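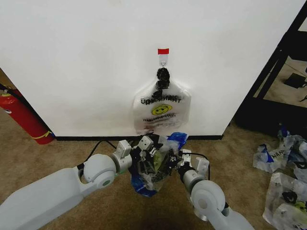 How many times do you have to show a robot the same chore before it gets the hang of it? For our bag task the answer so far is 273 recorded runs, and we want 500 before we train again.

I took over the bag task in March, and I'll admit I thought it would be the easy one (ha!). The job is to pick a plastic grocery bag out of a pile, get a gripper on each side of it, open up the handles and hang it on a little adhesive hook on the wall panel. You do this in your kitchen without looking. Try it through two remote-controlled arms and suddenly every bag has its own opinion — they fold, they cling, they slide around behind the fingers where you can't see them.

Byung-chul Tak, who has spent far more hours at the controls than I have, gave me the best tip of the month: go slow right before you grab, and then commit. If you dither, the recording is full of dithering, and guess what the robot learns. I threw out 60 of my own early runs after he said that. It hurt a bit.

We're also mixing the bags on purpose now, some with big printing, some thin and see-through, so the Skorkis model doesn't fall in love with one kind. Towels are next, over at the Rozīte bench, and I hear those are worse.

If you'd like a turn at the controls, come by any afternoon this week. Bring patience, and a few spare grocery bags if you have them — we go through a lot!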